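Search tickets
Enter keyword or ticket number
Go

Ticket 814 - Laundry policy stalls before first grasp when basket sits close to the washer
Opened by: Lemlem Araya
Assigned to: Reece Furnival
Project: Kondeck
Status: Open, waiting on retrain
January 2018

Lemlem wrote:

Hi Reece, and hello to anyone else following along. I'm sorry to drop a long one on you, but I'd sooner put in too much than have you chase me for details. The basket-to-washer policy (the one trained on the Gedell set, 518 demonstrations) has picked up a habit I can't shake. Both arms come up on either side of the basket just as they should, and then they hover. The grippers make little corrections left and right and never commit to going down. After 27 seconds the watchdog ends the run and we start over.

It doesn't happen every time, which is what makes it such a pest. With the basket pulled well away from the machine, the policy reaches in and takes hold of the cloth quite happily. With the basket right up in front of the washer it stalls more often than it works. I've been through the usual list: restarted the controller, checked the joint offsets, swapped the head camera cable, and rolled back to the checkpoint Dalia was using before the holiday. No change from any of them. The view from the head camera during a stall is below, with the red and white laundry in the basket.
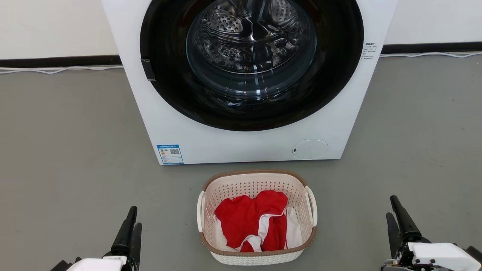

Category: Perception / Training data

Reece wrote:

Thank you, Lemlem, this is a lovely clear report and please never apologize for the length. I moved it out of Hardware, as you'll see, because I don't believe the arms are at fault. Look at how much of the view that big black door ring takes up, and then all those bright wavy reflections in the drum behind the glass. I ran the attention maps on your log and in the stalled runs most of the weight sits on the door glass, with very little left for the cloth. Su-chen saw something like it on the El Khatib kitchen runs last May, with an oven door.

Could you try two things for me when you have a moment?

1. Mask out everything above the basket rim in the camera feed and run the same start position again. Leave the wrist cameras alone.
2. Put the mask back off and hang a plain cloth over the washer door, so we know the mask itself isn't doing something odd.

Lemlem wrote:

Done, both of them, and I'm rather cheered up. With the mask on, the hovering went away completely and the first grasp came within a few seconds of the arms arriving. With the cloth over the door it was nearly as good - one stall in the whole batch, and that one I'd put down to a fold I left hanging low. Of course neither is a real fix, as the policy does need to see the door sooner or later if it's going to put anything through it!

Brahim wrote:

Joining in from the data side. I went back through the Gedell set and the basket is a good step away from the washer in nearly all of it. The operators liked the elbow room. So the close-up view is close to new for the policy, and I'd guess it reads a large door as "time to load" while the grippers are still empty. Dalia has offered to record more with the basket pushed up close, and we can fold in the 608 clips from Lima, where the spacing was all over the place.

Reece wrote:

Yes please to both. Lemlem, keep the mask on for the grasp phase only until the new checkpoint is ready, and switch it off once either gripper reports a hold. I'll leave this open and post the retrain numbers underneath.

Related tickets
Watchdog timeout too short for two-arm folding
Left gripper reports hold with nothing in it
Head camera exposure drifts after restart
Oven door reflections, El Khatib kitchen runs
Merging Lima clips: mismatched frame rates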